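Stastura Entertainment News Desk
Progress report to the Auer Fund
Reporting period ending September 30
Submitted October 9, 2022

1. Purpose of the grant

The grant pays for a set of changes to how Stastura handles reports of celebrity deaths, hospital stays and serious accidents. The work covers sourcing rules, the wording of first-hour stories, the handling of prepared obituaries, and the correction of syndicated copies. Dikerholm, our syndication partner, takes part in the last of these and receives no grant money.

This is the second report. The first covered the review of older stories and the drafting of the sourcing rules. The work plan agreed in the first report is unchanged, except for the date of the partner feed, discussed in section 5.

2. Sourcing rules

The sourcing rules went live on the news desk at the start of the period. A story that reports a death may now be published only when one of the following is on file: a statement from a family member or a named representative, a statement from a hospital or public authority, or a direct confirmation taken by a desk editor and logged with the time and the contact used. A report by another outlet can be quoted as that outlet's report. It cannot be the basis for a headline in our own voice.

Medical terms caused most of the trouble in the older stories we reviewed. Writers had used "coma," "life support" and "brain death" as if they meant the same thing, and rewrites of agency copy sometimes swapped a precise term for a looser one. The desk now works from a short list of terms. If a term appears in the source statement, it is copied as given. If it does not appear, the writer may not supply one. Synonyms are not allowed in this class of story, even where the result repeats a word.

Legal death and the end of organ support may fall on different days. The story template has separate fields for each, and a blank field stays blank in the published text. Age and date of death are pulled from the same fields, so the headline and body can no longer disagree.

3. Automated rewriting

Part of the archive review dealt with stories that had passed through a rewriting tool bought before the grant. The tool replaced words with near matches. Job titles, vehicle descriptions and quoted statements were all altered in some stories, and in a few cases a direct quotation no longer matched what the speaker had said.

The tool has been turned off for all news categories. It remains available for listings pages such as release dates and television schedules, where text is short and checked against a table. Quotations in every category are now locked at the point of entry. An editor can cut a quotation but can't edit inside the quotation marks without a second editor's approval.

We compared a sample of 80 archived stories with their original source statements. Of these, 14 contained an altered quotation. All 14 have been corrected, and each carries a dated note at the foot of the page. The remaining stories in the affected date range will be checked in the next period.

4. Prepared obituaries

Stastura holds prepared obituaries in Grelodwood, the content system used by the whole site. Until this year they sat in the same folder as ordinary drafts and could be published by any account with posting rights. They have been moved to a restricted folder with its own permissions. Publishing from that folder requires two accounts and a link to the logged confirmation.

The preview pages for these drafts were also found to be reachable by search engines if a person had the full address. Access to preview pages now requires a login. Server logs for the period show no outside visits to a prepared obituary after the change was made. Logs before September were not kept in enough detail to say whether there were visits earlier, and we make no claim about that time.

File names have been changed to remove the subject's name and the word "obituary." The old names had been copied into page addresses automatically. Drafts are reviewed on a fixed cycle for career details, family members and spelling. A draft that misses its review is flagged and can't be published until someone has read it in full.

5. Syndicated copies

Corrections on our own site don't reach partner sites by themselves. Dikerholm takes a copy of each story at the time of publication and, under the present setup, does not check it again. Readers can therefore find the first version of a story on a partner page several days after we have corrected it.

The new feed sends a correction message with the story number, the changed paragraph and a short reason. Testing began during the period. Messages were received and matched correctly, but the partner's system treated each one as a new story and placed it at the top of the page. The fault is in how the two systems read the update field. Dikerholm has agreed to change its import script. We have moved the completion date for this item back by one reporting period. No added cost is expected.

In the meantime, the desk sends corrections by email and records the time at which the partner page changes. It is slow, and it depends on someone being at the partner's desk on weekends, when a large share of this kind of news breaks.

6. Page templates

The article template was rebuilt so that update times and correction notes appear near the headline. The same template serves entertainment, television, music and the home section, so all of them were changed together. Correction notes now display properly on phones. Related-story links are switched off by default on death reports, after review found lighthearted links placed beneath them.
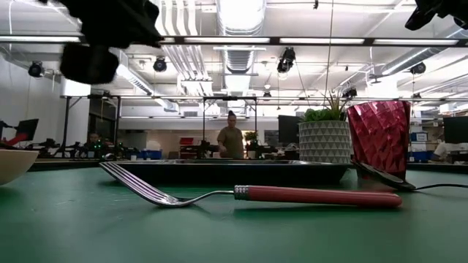
7. Spending

Spending is within the approved budget. The largest item was developer time on Grelodwood permissions. The training line is underspent by $3000, as two sessions were combined. We ask the fund's approval to move that amount to feed testing. No other transfer is requested.

8. Open items

The following work remains and is planned for the next period:

Complete the check of archived stories in the affected date range.

Retest the correction feed once the partner's import script has been changed.

Write a rule for family requests to delay publication. The desk has handled these case by case, and editors have asked for written guidance.

Extend server log storage so that access to restricted drafts can be reviewed at any time of year.

Train the 7 freelance writers who joined the weekend rota after the last session. Until they have been trained, their accounts can't publish in the death and accident categories.

A copy of the sourcing rules and the list of medical terms is attached to this report. The correction log is available to the fund on request.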